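12 Shares | 3 Comments

3.2 Task and data collection

The wire-sorting task was set for the second-year project course taught by Shiuli Weerakoon. Wires of several colors start in a shared pile on the table, and the student teams must move them into perforated baskets with two arms. Sorting is by color – length is ignored. Teams recorded 459 episodes in total, of which 356 passed review and 284 were used for training. Figure 2 gives the workspace with both arms over the table and the pile still tangled.

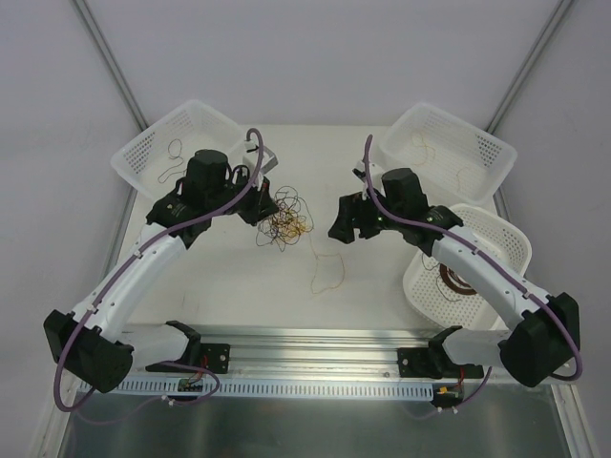
Figure 2. Two-arm workspace for the wire-sorting task.

Tangles were the main source of failed episodes. A grasp near the middle of the pile tends to lift several strands at once, so the Kotitz team limited its first grasp to loose ends. The Peng team kept one gripper closed on the pile while the other pulled – a slower method with fewer drops. Mathias Sutter reviewed all recordings against the same written rules. Episodes were cut off after 147 seconds, and any wire left on the table at that point was scored as unsorted.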